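Minutes, Gadell stockroom meeting, 5th September

Present: Ramil Lagman (chair), Glória Bragança (minutes), stockroom and returns staff, one person from the front counter. Timmermans sent apologies.

**1. Last minutes**

Agreed with one correction. The scarf count from April should read 477.

**2. Belts**

Ramil went over the state of the belt stock. The Borkance delivery has been checked in and the total for all belts now stands at 1,725. Most of the leather ones are on hooks. The woven ones are still in cartons and need to be dealt with before the fall orders go out.

There was a long discussion on whether to roll or hang the woven belts. Returns staff said rolled belts take up less space but come out with a curl, and customers have written in about it. Front counter prefers hanging, as people can see the length without unrolling anything. Glória pointed out that the hooks on the back wall are already full.

Agreed: woven belts with leather tips will be hung, buckle end down. Plain woven belts will stay rolled in the cartons for now.

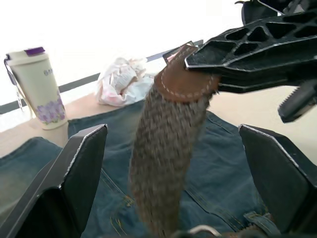

*Item 2: woven belt, gray-brown and tan, with stitched brown leather tip.*

Ramil asked that everyone check the white stitching on the tip when a belt of this kind is taken out. Any loose thread goes in the returns bin with a note. Staff are not to trim threads themselves. He also asked that belts be picked up by the leather and not by the weave, which snags.

Question from returns: what to do with belts that have no size label. Glória will measure them from the buckle to the end of the tip and write the length on a paper tag. Tags to be tied on, no tape.

**3. Hooks and rails**

Pralerix has quoted for 2 more rails. The price was thought fair. Delivery is 14 days from the order. Ramil to place the order this week. The old rail by the door will be kept until the new ones are up, then taken down. It has been sagging since spring.

**4. Cartons**

Empty cartons are still being left in the aisle. They are to be flattened and put behind the returns desk the same day. The front counter asked if a few of the smaller ones could be kept for gift orders. Agreed, one stack only.

**5. Other business**

The tag printer is out of ribbon again. Glória has ordered more.

The key to the side cabinet is missing. Whoever had it last is asked to put it back on the board.

**Actions**

- Ramil: order rails from Pralerix; send Timmermans the belt total
- Glória: measure and tag unlabeled belts
- Returns: move woven belts with leather tips out of cartons once the rails are up

Next meeting to be set when the rails arrive.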